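Home Forums Timber and Finishing
Thread: Hardwax oil or poly for a kitchen table?

wattlebird_15
Hi all, first post so be gentle. I've inherited a big pale dining table from my aunt and the old finish has gone grey and sticky down one end. Sanding it back this weekend. Hubby wants polyurethane because it's "set and forget", I like the look of oil. We've got two kids and they paint, glue and spill on everything. The Grindolik hardwax is $151 a tin at our local place, which made me gulp a bit! Is it worth it?

dunny_door
Poly. Done. Three coats of satin, light rub between each, go and have a beer. I did ours in August and haven't thought about it since.

Closgate Col
Gotta disagree with the door. Poly's grand until somebody drags a casserole dish across it, and then you're stripping the whole top to fix one scratch. With oil you rub the bad patch back, wipe a bit more on and you can't find the spot a week later. I've used Skostia for years, never tried the Grindolik.

dunny_door
And how many times have you had to "wipe a bit more on", Col?

Closgate Col
Twice a year, fifteen minutes a go, radio on. I quite like it.

wattlebird_15
Haha ok so it's one each. What grit should I be stopping at? The bloke at the shop said 300 and a video I watched said go no finer than 120.

Oana Sârbu
Stop at 150 for a hardwax oil, 180 if you must. Go up to 300 and you've polished the surface so much the oil has trouble getting in, and it'll look patchy. The Aerts tin says much the same in tiny writing on the back. Also - test the colour first! Natural oils can turn a pale timber quite yellow, and I've seen people get very upset about it.

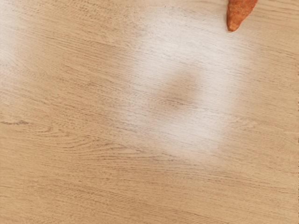 Colour is the bit I'd fuss over most, and I say that as someone who ruined a lovely desk with the wrong tin. Get one with a touch of white in it if you want to keep the timber light. The beigey tan top in my pic, with the fine brown grain and hardly any shine, is the sort of look I'd be chasing, and a gloss poly would kill it stone dead. Do a sample on the underside, leave it overnight and look at it in daylight before you commit.

dunny_door
They make matte poly now, you know. Water based, doesn't go yellow either.

Oana Sârbu
They do, and it's not bad. I still reckon it feels like plastic under your hand. Each to their own.

pav_and_cream
Cheapskate's answer: buy the small tin. I paid $295 for a big one from an online mob, used a quarter of it and the rest skinned over in the shed. You need hardly any per coat. And lay your oily rags out flat to dry outside, don't scrunch them up in the bin, they can catch fire.

Closgate Col
Seconding the rags. Scary stuff.

wattlebird_15
Thanks everyone, didn't know that about the rags! Going with the small tin and a test patch under one end. Hubby has been told. Will report back once I've finished sanding - my arms hurt just thinking about it.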